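Flotent review: a slow puzzle platformer with good physics and a poor map

Flotent is a side-scrolling puzzle platformer built on one mechanic. The player character can change its own buoyancy in five steps, from dead weight to something that rises like a cork, and almost every level is partly flooded. It is the second release from Pondex, whose first was a short tile-matching game with no movement at all. I played the PC version from start to finish with a controller and then replayed the first third with a keyboard.

The controls are two buttons and a stick. One button jumps. The other, held with the stick up or down, moves buoyancy by a step. A change takes effect after a fixed delay, which sounds like a fault and becomes the main skill of the game. You set your weight before you reach the water, and the entry speed decides how deep you go. By the third area I was doing this without looking at the gauge. The delay is the same length throughout and is never shortened by an upgrade, so early levels can be replayed on equal terms.

Water behaves consistently. Currents carry crates and the player at the same rate for the same weight, and a crate that blocks a sluice will lower the level behind it. I found one exception, in the lock chamber at Cetton, where a crate resting on the gate shook itself through the floor. Reloading the checkpoint fixed it. It happened twice in four visits.

There are 38 levels. Each has a main exit, and 29 of them have a second one, which opens a side route. Levels run from two minutes to a quarter of an hour. Checkpoints are well spaced except in the pump house, where a long climb has to be repeated after each failed attempt at the final valve. Loading after a failure is short enough not to matter.

The map is the weak part. It shows areas as plain blocks joined by lines and does not mark which second exits have been found. A completed level and a half-completed level have the same icon. I kept a list on paper, and I would have stopped looking for side routes without it. Pins can be placed by hand, but they disappear when a new area opens.

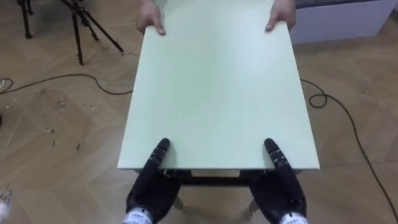

Sound is handled well. The engineer Hafþórsson, a mechanical voice heard through pipes, gives hints only if you stand near an outlet and wait, and can be turned off in the options. Music drops in pitch with depth. The effect is useful in the dark levels, where it tells you how far down you are before the gauge does.

Performance was steady at the default settings. The install takes 448 MB. Buttons can be remapped on both controller and keyboard, though the stick can't be swapped for the directional pad, and that will put off some players. On a keyboard the weight change needs two keys held together and feels cramped until it is remapped.

I would recommend Flotent to anyone who likes working out a room before moving through it. Players who want speed should try the demo first, up to the second flooded shaft, as the pace does not pick up much after that point.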